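Descaling a tankless water heater, second year

10 January 2017

The Nullitz went in two years ago this winter, and I flushed it for the second time in November. I wrote down what I did the first time on the back of the manual, which I then misplaced, so this year's notes are going here.

Some background. Our water is hard. The utility lists it in grains per gallon and the test strips agree with the utility to within one color on the chart. A tank heater in hard water collects sediment at the bottom and keeps working badly for a long time. A tankless unit has a narrow heat exchanger, and scale on the inside wall of that exchanger does two things: it slows heat transfer and it restricts flow. The control board sees the outlet temperature drift and compensates by burning more gas, up to a point. Past that point it throws a code. Mine has not thrown one yet.

The unit logs burner starts, and you can read the count by holding the two lower buttons until the display changes. Mine showed 2,381 since the last reset. I have no idea whether that is high for a household of our size. The manual gives a flush interval in months only.

What you need is a small submersible pump, a bucket, two washing machine hoses, and something acidic. The isolation valves have to be on the heater already. If your installer left them off to save money, stop reading and get them put in, since everything after this depends on them. Mine are Drostness valves with the drain ports facing forward. The cold side handle has always been stiff. This year I put a drop of silicone grease on the stem packing and it turned normally.

For the acid I used plain white vinegar the first time and the Trundari descaling powder this time. The vinegar worked but the garage smelled of it until spring. The powder is mostly citric acid according to the label, mixes into warm water without clumping, and has almost no odor. It costs more. I would buy it again. 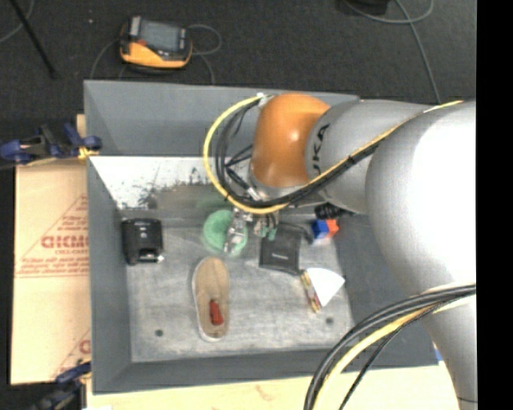

The order of operations matters a little. Turn off the gas, unplug the unit, then close both isolation valves. Open the drain ports slowly with a rag under each one, because there is pressure left in the exchanger and it comes out hot if anyone has showered recently. Connect the pump outlet to the cold side port and run the return hose from the hot side port back to the bucket. Pull the inlet filter screen and rinse it now so that you don't forget it later. I forgot it the first year.

Then start the pump and wait. The manual says 45 minutes. I ran it for an hour. The solution fizzed in the bucket for the first part of that and went cloudy, with a few white flakes settling out. By the end it had stopped fizzing, which I took to mean the acid had run out of scale to work on. It could also mean the scale had run out the acid. A pH strip would settle the question and I did not have any left.

Rinse by disconnecting the pump hose, closing that port, opening the cold supply valve, and letting fresh water run through the exchanger and out of the return hose for 7 minutes. Close everything up, purge air at the nearest faucet, restore power and gas.

Results. Before the flush, the kitchen faucet at full hot took long enough to warm up that I had started filling the kettle with the cold part. Afterward it was quicker, though I did not time it before and after, so treat that as an impression. Shower flow is the same as it was. The noise on ignition – a sort of low honk that showed up last summer – is gone, and that alone was worth the hour.

One problem remains. The condensate line runs through a Mensah neutralizer cartridge, and the media in it has dropped to less than half of the original level. Refills are sold by the pound and the cartridge takes an odd amount. I have ordered two bags and will do that job separately when they show up.

For next year: buy pH strips, replace the rubber washers in both hoses, and check the screen first.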